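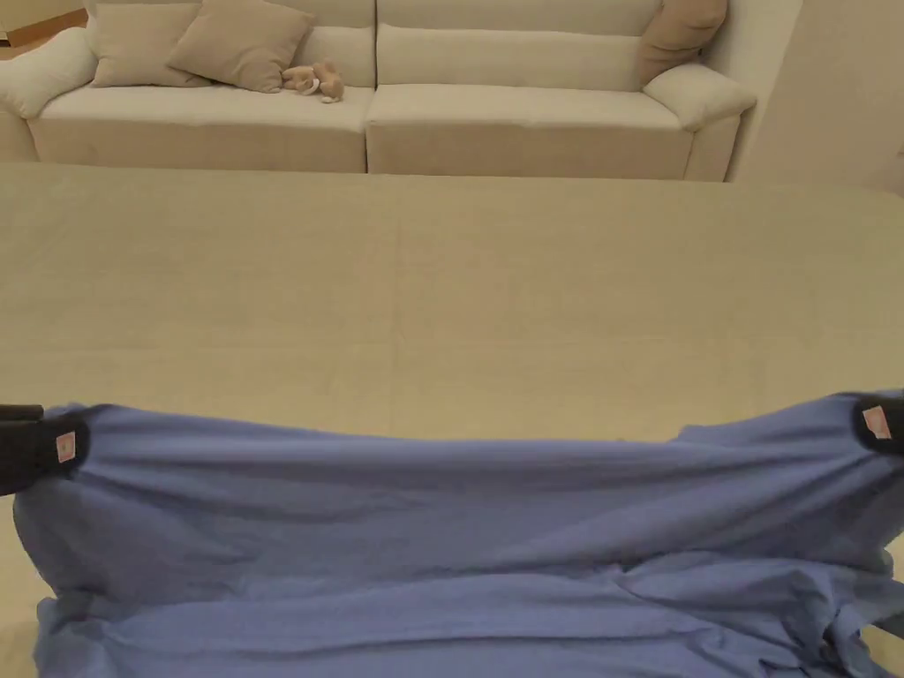
Ticket 505: blue tee won't stay folded
Product: Mudness Fold Guide
Status: open

Followed your six steps. The shirt has read a different manual.
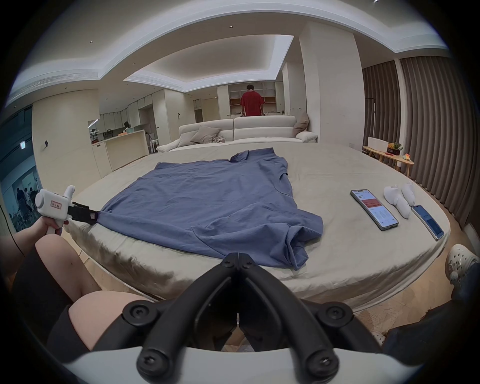
Blue tee, spread out, hem still bunched

Tried smoothing from the collar down. Wrinkles relocated to the hem. Moved the cushions off the bed first, as instructed, and gained nothing but cushions elsewhere.
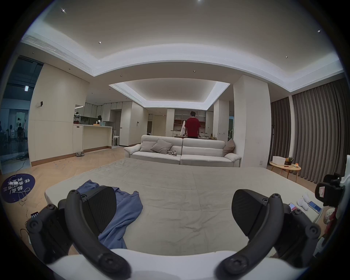

Second attempt

Sleeves in, then thirds. It slumped.

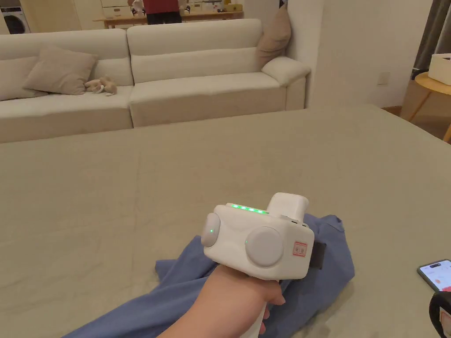 Clidura Support: Please fold sleeves after the hem is square. Step 4 has them backwards.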